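Print this story | E-mail this story

Clothing swap needs jeans, folded please, by Sep 7, 2018

HASLAM - The fall clothing swap is short on denim again and the people running it would like yours. Clean, folded, and with the size written on something.

That's the short version. Longer version follows.

The swap goes into the old Pasitz shoe store on the main street, same as February. Doors open at 10 in the morning. Bring clothes, take clothes, no money changes hands unless you want a bag, and bags are a quarter. Drop-off is at the side door, the one by the loading ramp, and it closes the evening before. Anything left on the ramp after that gets rained on. It happened last time, a whole box of winter coats, had to be taken home and dried on somebody's porch rail.

Stuart Kershaw is in charge of the sorting this year. He has asked everyone giving clothes to do the folding at home. Last February the folding was done at the store, on two card tables, and it ran so late the doors opened 30 minutes behind with a line out past the bakery. People were nice about it. Mostly.

"We had pants in a heap up to my belt," Kershaw said. "You could not find a pair of anything. I saw one lady pull out the same corduroys three times."

So, folding at home. Kershaw's way of doing it is plain enough. Empty the pockets. Lay the jeans out on a bed, flat, and smooth the legs with your hand before you do anything else. One leg over the other, then up from the hem in thirds. Tops get folded to the same width as the pants if you can manage it, then the whole lot goes in one pile that can be picked up with two hands.
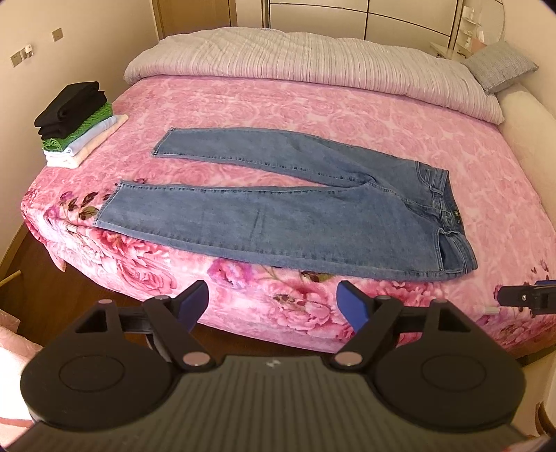
Jeans spread out on the bed, folded clothes stacked beside them.

A bed works better than a table, he says, most kitchen tables are too short for a grown man's pants and the legs hang off and drag the rest down with them. The floor is fine too if you don't have a dog.

What's wanted most: jeans in all sizes, kids' and adult. Plain sweaters. School clothes, any kind. Long sleeves. Work pants with some life left in them. The swap ran out of boys' jeans in the first hour in February and never had any women's above a size 18. Kershaw said he had to send one family off with a pair of his own, which he'd brought in a bag meaning to donate and hadn't gotten around to tagging.

What's not wanted: underwear, single socks, swimsuits, anything with a broken zipper. Pillows. There were pillows last time. Also no hangers, the racks at the store came with their own and there is no room in back for more.

Holes are all right in jeans if they are at the knee, since the mending table will be running again. Two sewing machines this time, one of them on loan from Fonudetti Alterations, and there will be a box of patches cut from old denim. Mending is free but you have to wait your turn and you have to be wearing something else. Hems too, if time allows. Zippers no.

The mending table would like to be told where the damage is. A safety pin next to the hole is plenty. Check the seat as well as the knees, and turn each pair over before it goes on the pile. Back pockets are where trouble hides, says Kershaw, who looks at the points first and then the two top corners where the stitching takes all the pull. With a pair lying face down like the one here, you get the whole pocket in one look, the doubled seams around it and the curved seam up toward the waistband, and a belt loop while you're at it. Loops tear off at the bottom more often than the top. If one is hanging, pin it, don't cut it.

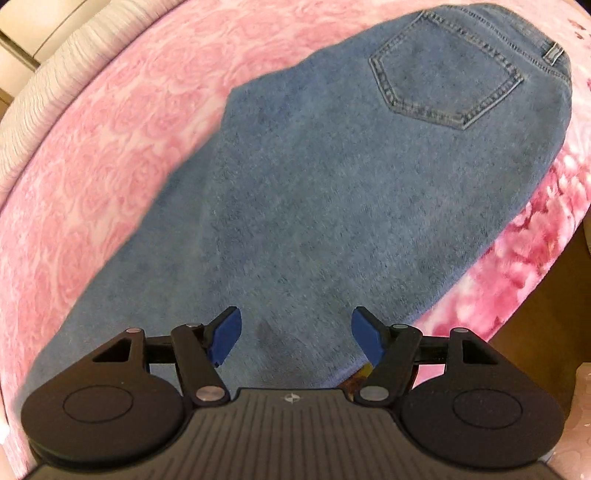 Sizes are the other headache. Tags fade, or get cut out because they itch, and then somebody at the store is holding pants up against strangers. Write the size on masking tape and stick it where it will be seen once the jeans are folded. The back pocket is the best place on a pair as plain as these, with no label or embroidery on the pocket for the tape to cover or pull at. Waist first, then length. For kids just put the age if you don't know. Please no staples and no marker on the cloth itself, a nice pair of tan slacks was ruined that way.

Bags and boxes. Boxes are better. Grocery bags split on the ramp and then the folding was for nothing. Liquor store boxes are a good size, banana boxes are too deep and the bottom layer gets crushed. Write MEN, WOMEN or KIDS on two sides. If it's mixed write MIXED, it will get sorted. Nobody will be mad.

There is a limit of 12 items going out per person for the first hour, after that take what you like. The limit is new. It came up after a couple of resellers from out of town filled a van in February, before most of the families had got there. Kids count as a person, babies too, so a mother with three kids gets four limits and doesnt have to argue about it. Coats count as one item. A pair of shoes is one item. Socks, if they are in pairs, are not counted at all.

You don't have to bring anything to take something. That question gets asked every time and the answer is the same. Come anyway.

Dressing rooms will be two this year, made from shower curtains and the old stock shelves at the rear of the store. One mirror in each. Lines were long last time so if you know your size it helps, and if you are trying on more than a few things at once please let somebody with one pair go ahead of you.

Parking is behind the store and along the Curkatton road side. Do not park in front of the feed store, they have trucks in and out all morning and they were very good about it last time but they did ask. Strollers can come in by the side door where there's no step. The front door has one and it is a tall one.

The store has no heat on yet and the lights in the back third are out, so sorting help is wanted in daylight. Anybody who can give an hour the afternoon before should just show up at the side door. Bring a marker and a roll of tape. There is coffee. There's a radio but it only gets the one station.

Help is needed at the end too, more than at the start if anything. Whatever is left at closing has to be boxed again and out of the building the same day, the owners are letting the space go for nothing and want it swept. Leftover coats are kept back for winter. Leftover jeans too worn to wear go to the mending table for patches, and the rest gets driven over to Curkatton, where the thrift room takes most things as long as they come in boxes. A pickup truck would be a big help for that. Two would be better.

Kershaw said he had one more request, on pockets. Empty them, and then check the little one inside the right front pocket, since that one gets missed. February turned up a house key, a baby tooth, a lottery ticket (no good) and a folded twenty. The twenty went back to the woman who donated the pants, her name was on the box. The key was never claimed and is still on a nail by the side door if it's yours.

Rain or shine, it's indoors. Doors shut at two.

Print this story | E-mail this story

Contact the newsroom | Copyright, all rights reserved | Back to top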